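Pegboard is up! Dark grey, full of little holes, and I keep finding excuses to walk past it. November me is much more organised than October me.

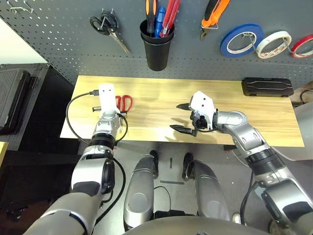

Anyway, rule one in my house is now scissors on a hook. I own 5 pairs and could never find any of them. The screwdrivers get a cup, handles up, so I can grab by colour.

Baptiste Courtois (neighbour, owns every Testa catalogue ever printed) reckons tape belongs in a drawer. No! It rolls to the back and you buy more. Hang it up - one hook per roll, best thing I've done all year.

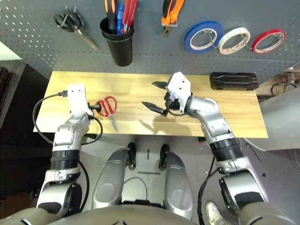
Blue, white and red tape, all on hooks. Red-handled scissors still on the table.

Wrote the whole setup out properly for the blog, hook spacing and all.

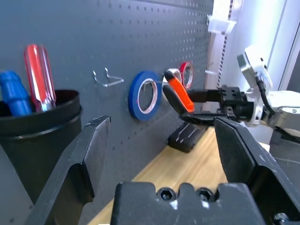 7 min read

Start with whatever you reach for most and put it at elbow height. Leave a hook or two spare, you'll want them by the weekend. Pliers go next to the cup - mine do, anyway.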